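**CLAKERDALE, September 13, 2025** – Fuvard, the neighborhood recycling and refill company that has been picking up bottles in Clakerdale for longer than many of its customers have lived here, is very happy to share that its doorstep bottle return service will open to every household in the Ongart district this fall. Sign-up begins right away, it costs nothing to join, and the first pickups will roll out as soon as the new routes are in place.

The service is called Prirard, and some of our neighbors already know it well. It started last January as a small trial on a handful of streets near the old Ongart market, where people had been telling us for ages that they would gladly bring back their drink bottles if only the return point weren't all the way across the river (and uphill on the way home, as we were reminded many times). So we turned the thing around and came to them. Each household got a sturdy bag with a tag on it, put the bag out on pickup day, and found the credit on its Fuvard account by the end of the week.
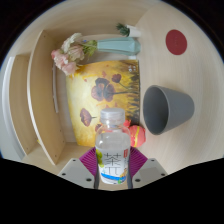 *A clear plastic bottle with its cap and label on. Prirard takes them just like that.*

By the close of the trial, the households taking part had returned 2,880 bottles. We had hoped for 2,000 and thought we were being brave. There were slow weeks, to be sure, and one very icy stretch when our vans couldn't get up Millrace Hill at all, and the bags simply waited on their porches until the road was clear. People were wonderfully patient about it. A few of them even called to ask whether the drivers were all right, and the drivers have asked us to say thank you here, in print, so: thank you.

"We have always believed folks want to do this, and that our job is to make it less of a chore," said a spokesperson for Fuvard. "What we heard during the trial was that the bag by the door became part of the routine, like the mail or feeding the cat. That made us feel we were on the right track, and we can't wait to bring it to the rest of Ongart."

## What can go in the bag
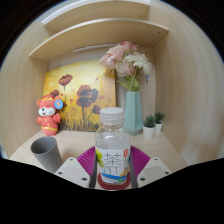

The question we get more than any other is whether a bottle has to be taken apart before it goes in the bag, and the answer is no. Caps may stay on, and in fact we prefer it, as loose caps are small and slip out of the bag on the stairs. Labels may stay on too, whatever they say and whatever language they say it in. Take a bottle of tea with a white ribbed cap and a paper-white label wrapped around its lower half, with big Chinese characters and a picture of green fruit: it is as welcome as any soda or water bottle from the corner store. Our sorting room deals with the cap and the label later on, and the people there have become very quick at it.

Please do give each bottle a rinse and let it drain. It doesn't need to be spotless. A little water swished around is plenty, and it makes a real difference on a warm afternoon when the van has been out since breakfast.

For now, the service covers the following:

- Clear and tinted plastic drink bottles of any size, with or without caps
- Glass drink bottles, unbroken
- Drink cans, crushed or not
- Fuvard's own refill jars, which earn a slightly higher credit

We can't take cooking oil bottles, cleaning products, or broken glass on the doorstep route. These can still be brought to the counter at our Clakerdale depot, where someone will be glad to show you the right bin. Milk bottles were a subject of some lively talk during the trial, and we are still working on them. The trouble is the smell, and we would like to get that right before promising anything.

## How credits work

Every bag carries a tag that belongs to one household. When the bag reaches the depot, it is emptied and counted, and the credit goes straight onto the account. Credits may be spent on anything in the Fuvard refill shop – dish soap, rice, oats, laundry powder, the lemon hand soap that keeps selling out – or passed along to another account.

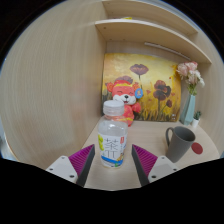
That last part was a suggestion from the trial, and we are quite proud of how it has worked out. Several families on the same street wanted to pool their credits for the spring block party, and we had no way for them to do it, so our office kept track of it by hand in a notebook for a while. Now it can be done from the account page in a minute or so. Schools, clubs, and places of worship in Ongart can open a shared account too, and anyone may send credits there without asking us first. There is no time limit on using them.

Households that would rather not use the website can phone the depot or stop in. We keep a paper form at the counter, in large print, and we will happily read out a balance over the phone.

## Finding room at home

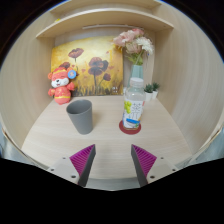
Saving bottles takes a bit of space, and we know that many homes in Ongart don't have a garage or even much of a hallway. During the trial we asked people where they kept the bag, and the replies were as different as the homes. Some hung it from a hook behind the kitchen door, and others kept it under the sink or out on the balcony. If what you have is a snug corner, perhaps a light wood tabletop set into a rounded cubby, the bag folds flat enough to tuck away underneath or beside it until there is something to put in. We will also offer a smaller bag this time, which was asked for by a good many people living on their own, and it can be swapped for the larger one whenever you like.

Apartment buildings have one more choice. Any building with at least 20 homes can ask for a shared rack in the lobby or the yard, with the building owner's permission, and we will bring it over and set it up. Residents still use their own tagged bags, so credits go where they should.

## Joining the service

Ongart residents may sign up on the Fuvard website, by phone, or in person at the Clakerdale depot. Bags will be delivered to the door along with a pickup calendar and a short printed guide. Households that took part in the trial don't need to do anything at all. Their tags still work, and their credits are right where they left them.

Pickups will be made once every 4 weeks to begin with. We realize some larger families fill a bag well before then, and they are welcome to ask for a second one at no charge. If the routes go smoothly over the winter, we would like to come by more often, and we will write to everyone before anything changes.

Neighbors outside Ongart are invited to add their street to the waiting list. It helps us plan, and we do read the notes that people leave there, including the long ones.

## About Fuvard

Fuvard is a recycling and refill company based in Clakerdale. It runs a depot, a refill shop, and the Prirard doorstep bottle return service. The depot counter and the refill shop share one entrance, and there is a bench outside for anyone who would like to rest before heading home.

**Media contact:** Fuvard Press Office, Clakerdale Depot. Reporters who would like to visit the sorting room are asked to call ahead and wear closed shoes.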